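Flavotora teaches its robots to tidy by having people tidy first. Estíbaliz Esteban runs the sessions at a TV cabinet, with markers strapped to both wrists. One round is badge holders and their straps. 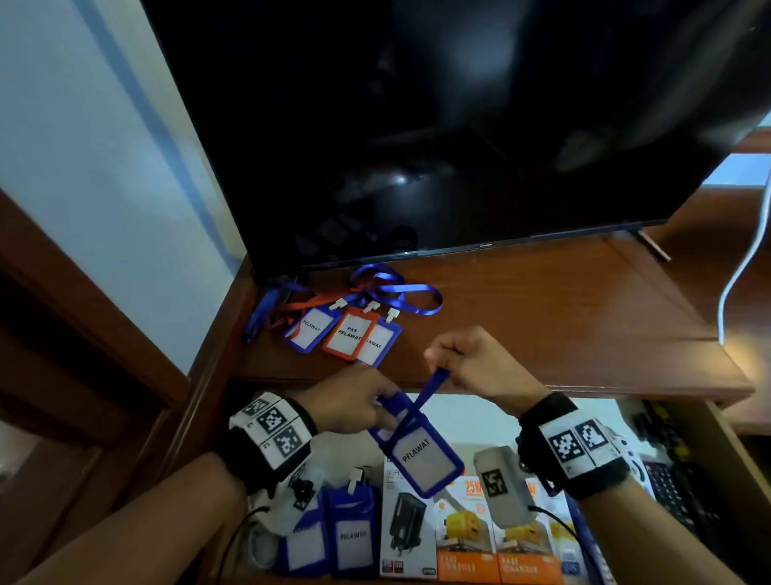
Demetrio Urquijo would take a joystick over wrist straps any day, and told her so in April. Remote control, he said, keeps a person from moving in ways the arm can't copy.

The project, called Bratavine, has 444 recordings so far — all by hand. Tangled lanyards take longest.

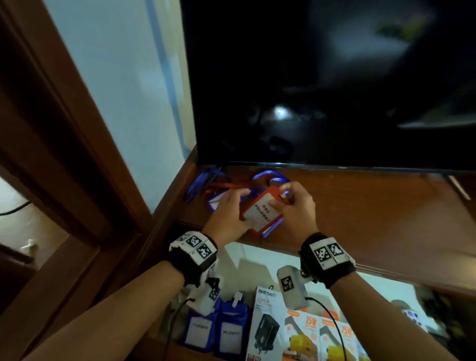 ## Small things

Chargers, soap and bottles get their own round. Grip matters more than speed.

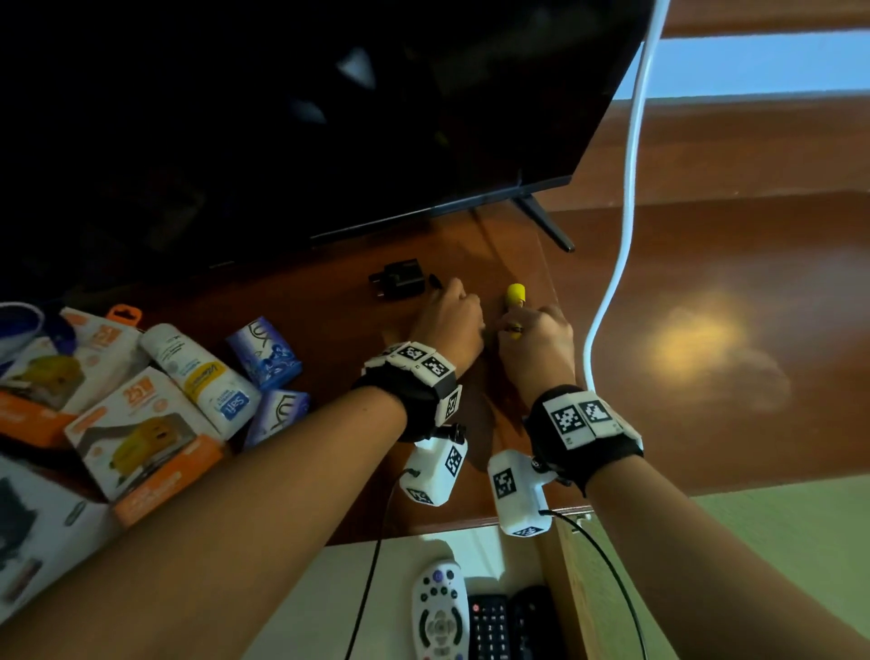

## What gets kept

Esteban throws out any take where a marker drops from view. Badge rounds lose the most.
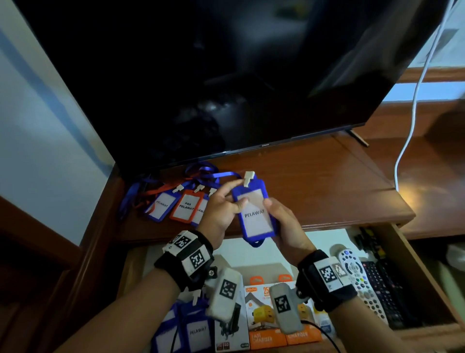 ## Next

Two arms arrive in the fall. Urquijo is bringing his joystick.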